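Plurnau hand-teaching project
Progress report to the Arango fund
10/6/26

Dear Marisol,

Thank you for being so patient while we got this one together. It has been a full couple of months here in Ikville and I wanted to wait until the second round of recordings was properly sorted before writing, so that you would have something solid to read and not just a list of good intentions!

You will remember that in our April letter we were still teaching mostly by remote control, with Gert Le Roux at the controls and the arm following his movements from the other side of the bench. It did the job, but it was slow going, and Gert was worn out by lunch. When Byung-chul Wang suggested we move the bulk of the teaching over to hand-held grippers, I will admit I was a little nervous (we had only just got the remote set-up behaving itself), but I am very glad we listened to him.

We now have 1459 recorded demonstrations, of which 1000 were done by hand and the rest by remote control. Byung-chul has been through every one of them and set aside 93 that he does not think are good enough to learn from, mostly where the gripper's position was lost for a moment or where the person changed their mind halfway through a grasp. He has kept those in a separate folder, as Yaneth Cabrera would like to look at them again before we throw anything out. 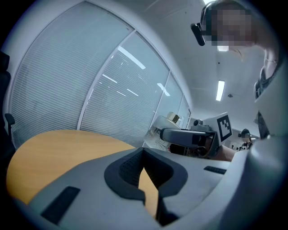
The hand-held work has changed how we spend our days more than I expected. A new person can pick up a gripper and be giving usable demonstrations the same morning, whereas remote control took most people a week to feel at home with. We have settled on tabletop tasks for this stage, so picking up, turning and setting down everyday things such as plastic containers. Each gripper can carry a square black-and-white marker on top, printed with a blocky pattern, and people wear a device on the head while they work, so there is a fair bit to put on and check before anyone starts. Wilson Usuga has written a one-page start-up sheet for this, and the mornings have gone much more smoothly with it pinned up by the door.

Not everything has gone to plan. The Prikisero software we use to line up the recordings was late with its update, and for a fortnight we had to match the timings by eye, a job I would not wish on anyone. Lids are still a weak point too. People do them so quickly and so differently from one another that the arm has trouble finding a common thread, and Yaneth is asking everyone to slow down at the moment of the first grip.

For the next stage we would like to record a further 400 demonstrations, nearly all of them with lids, and then run the arm on containers it has not met before. Gert will keep the remote set-up going for the heavier items, where a hand-held gripper gets tiring. Spending is within what we agreed, apart from replacement finger pads, which wear faster than we allowed for. I will send the figures separately once Wilson has checked them.

Do come and see us if you are passing through Ikville. We would love to put a gripper in your hand and let you have a go.

With warm wishes from all of us at Plurnau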